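Two-arm sim cell: left gripper drifts after a reset, where do you look first?

Posted in: Cell setup and upkeep
Started February 3, 2020

ljubica_b
Hi everyone, long-time reader, and I've finally got a question of my own. I look after one simulated cell for our group: two white arms on a shared body, black work surface, and a room built around it so the view has something behind it. We run it in Norno. It's been a lovely little cell for months and I'm fond of it, so please be gentle!

My trouble is with resets. After a long batch (the last one was 962 episodes) the left arm comes back to its home pose a hair off. The right one comes back fine every time. It's a tiny error, but it builds up, and by the end the left gripper starts the episode with its fingers pushed into the collision shape of the surface. Then the solver kicks it out and the whole arm jumps. I've reloaded the scene file, I've checked the joint limits, and I've had a good long stare at the contact settings. Where would you look first?

radomir_p
Welcome! Before anything else, are you resetting joint velocities as well as positions? Most people write the positions back and forget that the arm is still carrying whatever speed it had when the episode ended. One arm can look fine simply by being still at the end of your task while the other one is usually moving.

ljubica_b
Good thought, and I did check it. Velocities go to zero for both arms. I print them out after the reset and they're clean.

DudaLech
I'd bet on the controller and leave the reset alone. If the left arm's position controller has an integral term and you never clear it, you write a perfect home pose and then the controller shoves the arm away from it on the very next step. I lost most of November to exactly this. My print statements were lovely too, as they came before the first step.

Try printing again at step 6 or so and compare.

arben.i
Going to disagree a little with Lech here, with affection. It's worth checking, but a leftover integral wouldn't usually build up batch after batch unless she never restarts. I'd look at whether the home pose is being read back from the sim and saved again. We had a cell where someone had helpfully written the reset so that it stored the "current" pose as the new home at the end of every reset. Each time you lose a sliver to gravity sag, and the sliver gets saved. It took us ages to find, the numbers all looked so reasonable!

DudaLech
But then the right arm would sag as well, wouldn't it?

arben.i
Depends on the gains. If the right one is stiffer you might not see it for a very long time. Ljubica, are the gains the same on both sides?

ljubica_b
Oh dear. They are not. I softened the left arm last fall when we were trying the thinner fingers, and I had every intention of putting it back. Let me go and look at the reset function properly, with coffee.

bijan_k
While you're in there, I'd also check the mounting transform for the left arm. We keep ours in a Petkov file, and the left side was typed in by hand with fewer decimals than the right. It won't cause drift by itself (Arben's idea sounds much more like it), but it can start you closer to contact than you think, and then a small drift is all it takes to get that jump. I measure the gap between fingertip and surface at home pose and write it in the notes, and it has saved me more than once.

radomir_p
Seconding Bijan on the gap. I'd go further and raise the home pose well clear of the surface. There's no prize for starting low.

bijan_k
Well, careful with that one. If she has policies trained from the low start, moving home will upset them. I'd fix the cause and leave the pose where it is.

radomir_p
Fair, I hadn't thought about what's downstream. I withdraw my suggestion — mostly!

ljubica_b
Back again, and Arben, I owe you a cake. The reset was reading the pose back and saving it, at line 1718 of a file I wrote myself, so I can't even grumble at anyone. I've made home a fixed constant loaded once at startup, and put the left gains back to match the right. Lech, I also clear the integral term now. It wasn't the cause, but it was sitting there uncleared and you'd have been right eventually.

I've run 67 resets in a row since, and the left arm's home error is the same on the last as on the first. I'll do a full batch overnight before I get too cheerful. Bijan, the fingertip gap is going into the notes as well, and I'm retyping the mount numbers with all their decimals.

I'm adding a view of the cell for anyone who wants to know which setup we've been talking about all this time. Thank you all so much, you've been very kind to a person who broke her own reset.

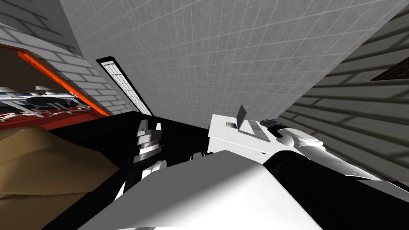 The two arms over the black surface, with the room behind them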